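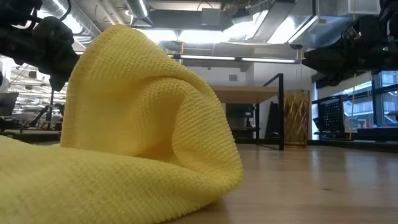

Tollotside Technical Institute
Robot Handling Lab, Unit 2: Comparing Grippers on Soft Goods
Course notes, March
Instructor: Kyung-tae Cheon. Lab sessions: Ah-rin Kong.

Print this page | E-mail this page

Read before Friday's lab

Last unit dealt with rigid parts. A rigid part has one shape, so a grasp that works from a given pose will usually work again from the same pose. Cloth does not behave that way. Where the fabric ends up depends on where it was picked, how high it was raised, how fast the arm moved, and how it was lying to begin with.

In this unit you will run the same cloth tasks with two sets of fingers and compare them. The arms, controller and camera position stay the same throughout. Change the fingers only.

The two finger sets

Trullex: hard fingers with flat pads. They close fully and hold a thin fold well. They tend to slide on smooth fabric if the pinch is shallow.

Sullano: softer pads with a slight curve. They take up more fabric in a pinch and are more forgiving of a bad approach angle. On thick knits they sometimes pick up a second layer that you did not want.

Both sets mount on the same wrist plate. Run the open/close check in the Kwak controller after every change. If the closed position reads anything other than zero, stop and re-seat the fingers.

Single-point lift

A yellow waffle knit pinched at one high fold rises to a peak, and the rest hangs in wide curved folds. To one side the fabric can bow out into a hollow, like an open pocket. That hollow matters for the second arm. An edge at the mouth of the hollow is a good target, since the fingers can go in on either side of a single layer. A fold in the middle of the drape is a poor one.

Keep the second arm up and clear of the cloth until the first lift has settled. Students often send both arms in together to save time, and the second gripper pushes the fabric out of the first.

Knit texture also affects the camera. The small repeating bumps help you follow the direction of a fold, but they can confuse edge detection where two folds run side by side. Check the edge overlay by eye before you accept a target.

What to record for each trial

- Finger set
- Starting state (flat, folded once, or dropped)
- Pick point, marked on the grid sheet
- Layers held: one, more than one, or none
- Slip during lift: yes or no
- Whether the second arm reached its target edge

Do not write "good grasp" or "bad grasp." Those entries could not be used last term.

Results from last term

The earlier section logged 377 lifts with the Trullex fingers and 372 with the Sullano fingers. A further 205 trials were thrown out, most of them for a missing starting state. Within the usable trials, Trullex slipped more often and Sullano took extra layers more often. The dropped starting state was the hardest for both.

These were all done on one weight of knit. Do not assume the same pattern for woven towels, which we get to in Unit 3.

Questions to think about

If a gripper holds two layers and does not slip, did the trial succeed? Your answer depends on the task. Be ready to say which task you have in mind.

Would a slower closing speed help the Trullex fingers? Ah-rin Kong has set aside time at the end of the lab for anyone who wants to try it.

Write-up: two pages at most, with your trial sheet attached.

Shares: 2 | Comments: 0

Contact the Robot Handling Lab | © Tollotside Technical Institute | Back to top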